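Software Engineer, Perception and Tooling (two positions)

Posted 5/26/25
Team: Manipulation Software, Cendside
Type: full-time, fixed term with possibility of extension

Cendside is developing Dultosard, a software stack which teaches two-handed robots to handle soft and irregular objects. We learn from human demonstrations, and a large part of our daily work is to turn these demonstrations into data which the planner and the controller can trust. We are looking for two engineers to join the team of Rhea Enriquez.

The positions are mostly about the part between the sensors and the learning. Our library has at this moment 1,645 demonstrations, and more than 600 of them were recorded outside of the lab, where the light changes during one session and the marker detection becomes much less reliable. We want to improve this before November, when the next version of Dultosard is planned. 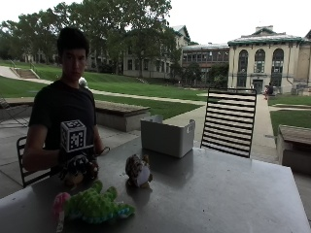 Handling a plush toy at an outdoor table, with the marker cube above the hands.

What you will do

Maintain and improve the pose estimation from fiducial markers, including the cases when only one face of the cube is well visible or a face is seen at a very flat angle.
Synchronize the camera streams with the hand data and write the checks which find a time drift early.
Write the retargeting from human hand motion to our grippers, together with the control group.
Take care of Plallance, our internal tool for replay and labelling. It is written in Python with a browser front end, and it has some old corners which need a patient person.
Join recording sessions from time to time. It is good for the code when its author has also sat at the table.

What we expect

Solid Python and working C++. You do not need to be equally strong in both.
Good understanding of rigid transforms, camera calibration and filtering. Please be ready to discuss a calibration which went wrong for you and how you found the error.
Experience with ROS 2 or similar middleware.
Habit of writing tests and short, clear documentation.

Knowledge of imitation learning or motion planning is welcome, but we can teach it. A university degree is not required if you can show us your work. Our team has colleagues from many countries and the working language is English — perfect grammar is not a criterion.

What we offer

Paid vacation of 28 days per year, flexible hours, and two days of home office per week after the first month. The office is in the Achterberg building, near the bus line, with secure bicycle parking and a small workshop on the ground floor. We support relocation, and we help with the paperwork for a work permit.

How to apply

Send your resumé, a link to code or a short description of a project, and your earliest starting date to Nyokabi Magesa through the application form on this page. A cover letter is optional. The process has one phone call and one technical conversation with the team, in which we look together at a real recording in Plallance. There is no homework task. We read applications as they arrive, and the posting stays open until both positions are filled.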